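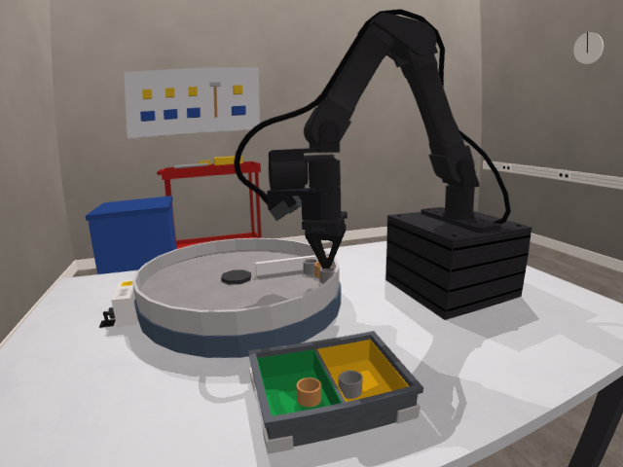

The Plerkano Reading Rooms will revise their rules on drinks with effect from June, and members are invited to comment in this thread before the text is settled. The present rule forbids all drinks beyond the entrance hall. Under the draft, a member may bring in one drink, provided that it stays on a tray at all times. A small cup on a round tray with a wide rim, as shown, is the arrangement intended. Saucers will not be accepted as trays. Drinks remain forbidden in the map room.
Posted by C_Wasilewska (Reader Services), Thu 16 May

Reply from A_Lobo
I write in support of the draft. Members who travel in from Vasthorpe often remain for the whole day, and the walk back to the entrance hall for every cup of tea is an interruption. I would ask that water be treated in the same way as tea and coffee, so that the desk staff have one rule to apply.

Reply from Lengyel_L
I must record my disagreement. The catalogue lists 2,296 bound volumes on the open shelves, and 341 of these were rebound by Kovács at considerable cost. A tray will catch a drip. It will not catch a cup knocked by an elbow. The entrance hall has served members well enough and I see no case for change.

Reply from B_Chisholm
With respect to the previous member, bound volumes on the open shelves may already be borrowed and taken home, where no rule about drinks applies. I would accept a compromise under which cups must have lids.

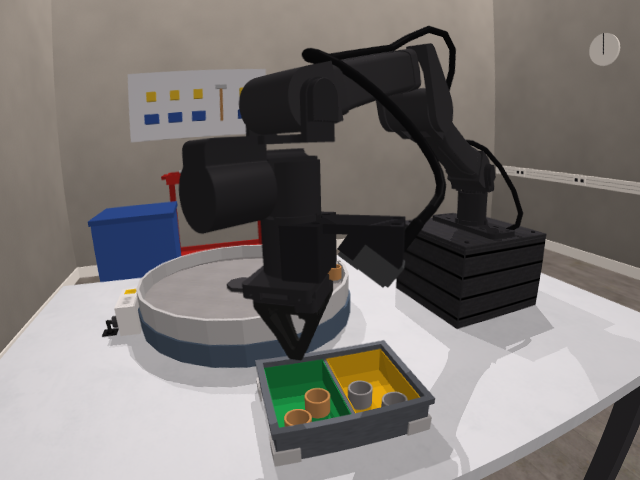
Revised wording, clause 20
Posted by C_Wasilewska (Reader Services)
Having considered the replies above, Reader Services proposes the following: "A member may bring one drink into the main reading room. Tea and coffee must be in a cup with a lid. Water may be brought in a closed bottle. Every drink must stand on a tray and must be kept apart from open books."

Reply from Lengyel_L
The lid is an improvement. I remain opposed, and ask that this be noted.

Reply from A_Fekete
I have no objection to the wording. The Perkum building has followed a similar rule for some time and I have read there in comfort. My one concern is the collection of trays at closing time. 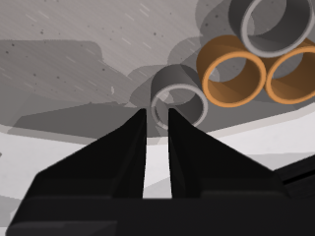 Where should trays be left at the end of a visit?
Trays should be returned to the trolley beside desk 27 before the member signs out.

Reply from A_Fekete
Thank you. I am content with that.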